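Palomino Chores

README for the tidy-up set, second release

Can a machine put your desk away yet? That's the question we keep coming back to, and this set is our attempt to get at it with something small enough to finish. Larkik is the project, Palomino is the set, and Provdale is the older laundry set that some of you have already used (folding is still very hard, more on that at the end).

Short answer, as of December: sometimes, slowly, and it's a lot of fun to watch.

What the work is

Markers lie loose on a table. Baskets stand on the same table. The job is to get every marker into a basket. In the easy version any basket will do. In the color version the cap decides: red goes to red, blue to blue, and so on through the baskets that are out. Caps with no basket of their own go wherever the written instruction for that episode says.

It sounds like nothing. A four-year-old does it between bites of toast. But there's a lot packed into it: a thin round thing that rolls when you touch it, a rim you have to clear, a neighbor lying right up against the one you want. Pens are worse than blocks and much better than socks.

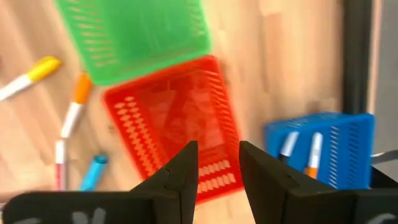
Octavio Marulanda wrote in after the first release to say that sorting markers is still a game and he'd believe in household robots when one of them could deal with a kitchen drawer, with the rubber bands and the dead batteries and the one key that fits no lock. He also asked why we don't just tip the table.

Fair on the drawer! We'd love to do the drawer. We tried one at Ismont, our other site, and got so few clean episodes that we couldn't learn much from them. Markers sit at a level where the thing fails often enough to be interesting and succeeds often enough to count. As for tipping the table, we laughed, and then somebody did spend an afternoon on sweeping motions. Pushing several markers at once toward a basket lying on its side works nicely and deserves its own set.

What's in the release

Each episode has synchronized video from a wrist view and a fixed view, joint positions, gripper opening, the instruction as text, and an outcome label. Outcomes are done, partly done, and stopped. Every episode was driven by a person, so these are demonstrations. The policy trials are in a separate folder, and please keep them separate when you train.

Baskets get moved between episodes and markers get scattered by hand. We don't use a fixed pattern.

How well it goes

We ran 100 trials of our baseline policy on the easy version, with a limit on time. It cleared the table in 80 of them. On the color version it cleared the table in 30, and most of the misses were right at the end, with one or two markers left and the arm hovering over them like it forgot why it came into the room.

The remaining failures in the easy version are mostly grasps that close on air, plus 11 trials where a marker was pinched by the end and spun out. We still find that spin-out maddening.
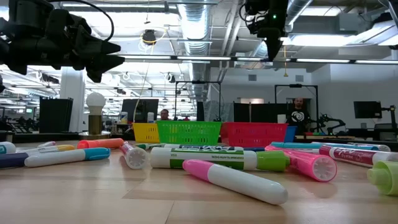

Color turned out to be less clear-cut than we planned for, and I think this part carries over to real homes better than anything else in the set. People say "put the green one away" and mean the one they're thinking of. On our table there can be a lime-green cap and a dark green cap at the same time, or teal and navy next to light blue, and our first instructions just said green or blue. The second release says which. If you're writing your own instructions, be picky early - fixing them afterward took us longer than recording.

Known gaps

One kind of table. No glass, no cloth, nothing soft. No lids on the baskets.
The wrist view loses sight of things behind the fingers at close range. Use both views.
Nearly all instructions are in English.
Uncapped markers are left out on purpose. We want them in a later release.

So, chores?

For picking up hard, light things from a flat surface, I'd say we're close, and a lot closer than I expected when Provdale came out. Folding a fitted sheet, no. If you get the color version above half, write to us, we'd really like to see the video.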